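Workplace Automation Board > Sorting and Kitting > Two-arm cell on mixed returns, what happened to our bench jobs

bench_lead_4
Posted Tuesday, 7:12 am

We handle returned break-room and desk stock for Hiebert: bottles, wrappers, paper goods, notebooks. Until June it was all hand sorted on two benches. Since then one of the two has been a two-arm cell with jointed-finger hands, and I am collecting notes on what it changed for the sorters before we decide on the second bench.

Baseline for comparison: a trained sorter on the manual bench clears 833 pieces in a shift. The cell clears 167. Management knew this going in. The cell gets the mixed lots that people disliked, meaning soft packs, crushed wrappers and odd shapes in the same load.
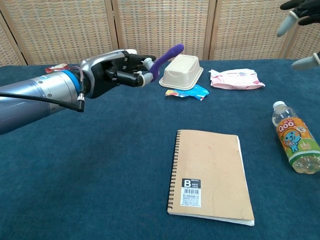
The job change is larger than the numbers suggest. The sorter assigned to the cell lays out each lot, watches the grasps, logs the failures by object type and clears the table. Less lifting, far more typing. Two of our people asked to go back to the manual bench after the first week. One asked to stay.

Questions for anyone running something similar: how do you grade the job, and how long do you leave one person on it?

kestrel_ops
Posted Tuesday, 8:40 am

We graded ours one step above sorter. The reasoning was that failure logging is a judgment task. A bad log costs more than a slow one. Rotation is every 2 hours. Past that the log entries get short and the categories drift toward "other."

ramp_and_dock
Posted Tuesday, 9:05 am

I disagree with the grade. At Flivach they wrote the cell job up as "technician," paid it as sorter plus a small allowance, and then used the title to put it outside the overtime rules. Read the description before anybody signs it. If the person cannot change a program or open a panel, it is a sorter with a keyboard.

Also, 167 against 833 is not a comparison. Either run the same lots on both benches or drop the figure.

bench_lead_4
Posted Tuesday, 9:31 am

Fair on the figure. We have no manual count for mixed lots alone. I will ask for one.

On the description, ours says "cell operator" and includes teaching new grasps, but so far only one person has had the training.

Elibariki Swai
Posted Tuesday, 11:18 am

I am that person, so I can add some detail. The training was 6 days at Juvby, mostly on the teaching software, with very little on how to lay out a table. Layout is most of the work. Small rigid items go quickly. Flat soft packs take the longest to teach – the fingers need an edge to get under, and a tissue pack has no good one.

The two hands can share an object, and I use that for small parts where one grasp alone would hide the shape.
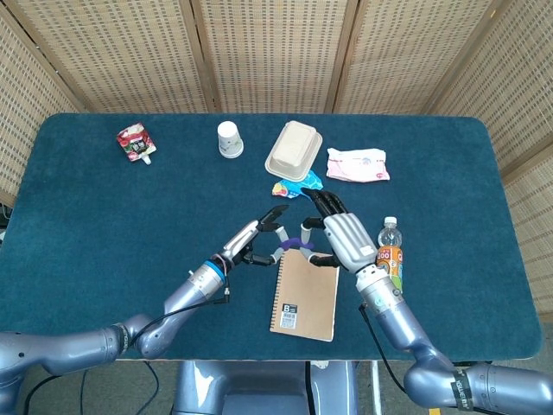 Both hands on the small purple piece, over the notebook.

I asked to stay on the cell. My shoulders are better than they were on the manual bench. The cost is that I talk to fewer people during a shift, and breaks no longer line up with the others.

kestrel_ops
Posted Tuesday, 11:52 am

Breaks are fixable. We pause the cell at the same time as the manual bench. The vendor argued for staggered cover and we refused.

ramp_and_dock
Posted Tuesday, 12:20 pm

Elibariki, who wrote the layout procedure? If you did, it should be in the job description with hours against it. On our site the Bedano people collected the operators' notes and issued them as a manual, and the operators got nothing for it.

Elibariki Swai
Posted Tuesday, 12:47 pm

I wrote it, over 2 weekends at home. No hours were booked.

bench_lead_4
Posted Tuesday, 1:15 pm

That is the first I have heard of it. Send me the dates and I will put the hours through. The procedure goes into the description as well, and the second bench stays manual until both are settled.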